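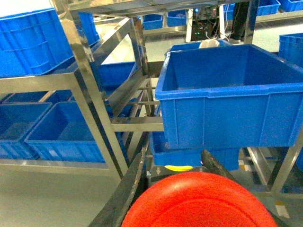 Rack bay, arm side. Blue crates on the steel racks, gripper at bottom.

Postport Robotics Club — pre-run safety check
Cell: Tikton crate picking project
Date: January 2019
Checked by: Puspita Sembiring
Second check: Tirta Manurung

Mark OK / FIX / N/A. Comment if not OK. No initials = no run.

1. FLOOR AND WALKWAY
Floor clear, no cables across the walkway — OK
Floor markings readable — OK. Tape by the right hand rack is lifting on one corner, pressed it down, needs replacing before the open evening
Bags and coats out of the cell — FIX. Two backpacks behind the bench again. Moved. Please use the hooks!!

2. RACKS
Racks level, no rocking — OK
Feet tight — OK, 4 checked per rack
Crossbars and shelf rods seated — OK, wiggled all by hand
Sharp edges — OK

3. CRATES
Right crates on the right level — OK
Rims not split or bent — OK
Crates empty before calibration — OK for the ones we use today. Big one on the upper shelf is dusty inside, wipe it out, dust gets on the test parts
Crate pushed fully back on shelf — FIX. One was sticking out 41 mm past the front bar. Pushed back, re-measured, fine now
Nothing left on rims — FIX. Small white thing on the rim of a crate at the back. Whose?? Take it off before the arm moves

4. GRIPPER
Fingers tight on bracket — OK
Finger wear — OK for now. Scratched up but no cracks that I could find. Tirta says swap at the next service, I say sooner
Arrow on bracket pointing down at home position — OK
Red disc clean, ridges not torn — OK
Slow close test, no part — OK, 2 times

5. ELECTRICAL
Cabinet door shut during run — FIX. Was open with the wiring showing. Do not lean in there, ask Tirta. Has to be shut and latched before power to the arm
Wires tidy — FIX. They are a tangle. Not urgent but label them at least, Carrasco round judges will look
Emergency stop, bench — OK
Emergency stop, pendant — OK, a bit stiff

6. SOFTWARE
Speed limit set to 120 mm/s for first pass — OK
Correct crate map loaded — FIX. Old Virkgate map was still loaded, woudl have sent the arm to the wrong shelf. Changed, saved under new name
Log recording on — OK

7. PEOPLE
One person on the stop button, does nothing else — OK, Puspita
Everyone else behind the line — OK
Safety glasses — OK, one pair missing from the box
Hair tied back, no lanyards — OK

RESULT
Hold until cabinet is latched and the rim is clear. Then slow pass only, upper shelf first.

Tirta: latched, rim cleared. Slow pass allowed. Still no go on full speed untill finger wear gets a second look.

To do before next session: floor tape, wire labels, glasses, wipe crate — whoever is in first.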